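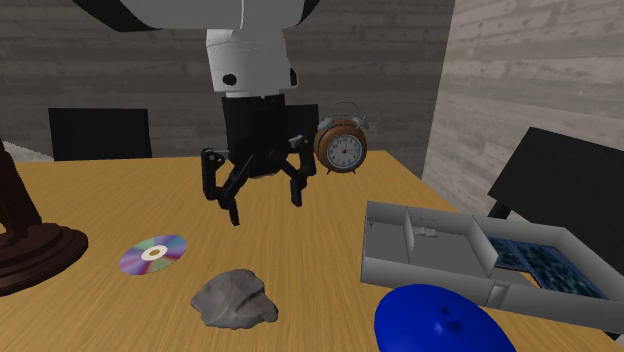
Ticket 3053: gripper stops short above the table in the tidy-up task

Opened by: Heledd Yorath
Project: Wanthorpe robotics club, simulation group
Status: Closed, with one thing left over (see the end)

Hello Houshang, and sorry to land this on you in the holidays. The students have been getting on ever so well with the tidy-up task, and I'd hoped to leave you in peace until term started, but we've been stuck on the same spot for two sessions now and I've run out of clever ideas.

The arm is meant to come down, pick up the rock and put it in the grey tray. It starts its descent quite happily and then halts in mid-air with the fingers open. There's no crash and no red text, only this line in the Sirkine log, over and over:

plan rejected: goal below workspace floor

We ran it 40 times with different random seeds and it stopped in 13 of them. I did wonder about the alarm clock, as it stands so near the gripper, but taking it out of the scene made no difference at all. We've also restarted everything, reinstalled Trirneo on the club laptop (a whole afternoon, that was!) and swapped the rock for the compact disc as the target. The disc was worse, if anything.

Reply from Houshang Nazari

Hello Heledd, no need to be sorry, I was only repotting tomatoes. Thank you for trying it without the clock, that saved me a good hour. Could you open the scene settings and tell me what you have for table_height and for floor_limit? The disc being worse makes me think of heights, as it lies so flat.

Reply from Heledd Yorath

Table height is 0.69 and floor limit is 0.72. Oh dear. I can see it now I've typed it out. One of the students lowered the table so the chairs would look right behind it, and I don't suppose any of us thought to look at the other number.

Reply from Houshang Nazari

There we are, then. Please do this:

1. Close the simulator completely, don't just press reset.
2. Set floor_limit to 0.69 so that it matches the table.
3. Delete the cached plans in the Korletey folder.
4. Run the same 40 seeds again and send me the log.

Reply from Heledd Yorath, Aug 5, 2026

All 40 went through without the message, and there was a great deal of cheering. I've written both settings on the whiteboard with a big arrow between them.

Left over: the disc still slips out of the fingers on most runs. Houshang thinks that's friction, so I'll open a separate ticket for it.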